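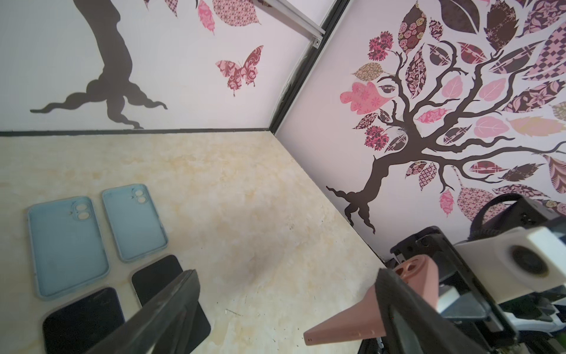

N.º 12, p. 64

Galería: fundas de móvil, dos piezas y una mesa

Poner la funda a un teléfono figura en casi todas las listas de tareas que se proponen para medir manipulación doméstica. También se hace en tiendas de accesorios y en talleres de reparación, decenas de veces por turno. La galería de este número se dedica a esa tarea, en la versión que usa el banco de pruebas Kornside.

Dos teléfonos negros con la pantalla hacia arriba y dos fundas de silicona azul claro, con hueco para cámara doble en la esquina superior izquierda. Las fundas están una junto a otra, la izquierda algo girada. En primer plano, los dedos de la pinza.

Notas a la imagen

Material. La silicona cede al presionarla y se agarra a casi todo. Un modelo de contacto rígido predice mal lo que ocurre cuando el canto del teléfono toca el borde de la funda: la pared se dobla, la esquina contraria se levanta y el conjunto se desplaza sobre la mesa.

Orientación. El hueco de la cámara fija una sola posición válida. Si el teléfono entra girado 180 grados, la funda puede llegar a cerrar en las cuatro esquinas y el intento se anota como fallo.

Percepción. Una pantalla apagada y brillante devuelve reflejos, y los sensores de profundidad dejan zonas sin datos justo en la superficie por la que habría que calcular el agarre. La cámara de muñeca ayuda en la aproximación y pierde utilidad cuando los propios dedos tapan la pieza.

Fuerza. Las tres primeras esquinas entran con poca carga. La cuarta exige estirar el borde y empujar a la vez, cosa que una persona resuelve con el pulgar y el resto de la mano como apoyo. Con dos dedos hay que buscar ese apoyo en la mesa, o bien repartir la operación entre dos brazos.

Criterio de Kornside. Se da por completado un intento cuando las cuatro esquinas quedan cerradas, el hueco coincide con la cámara y el teléfono no ha caído. No se puntúa el resultado parcial. La serie consta de 1,229 intentos, repartidos entre los equipos de Gatden y Bogale; el desglose por equipo se publicará en septiembre.

Estado de la cuestión

Recoger el teléfono de la mesa es hoy una operación bastante fiable. Presentarlo sobre la funda, también, siempre que ambas piezas estén separadas. El cierre de la última esquina sigue dependiendo de la marca de silicona, del desgaste del borde y del punto exacto de contacto. Para una cocina o un mostrador real, la respuesta por ahora es no — al menos sin un útil que sujete la funda.

Besgate prepara una variante con fundas rígidas, que elimina el problema de la deformación e introduce el de la tolerancia.

Página revisada el 21 de junio de 2024.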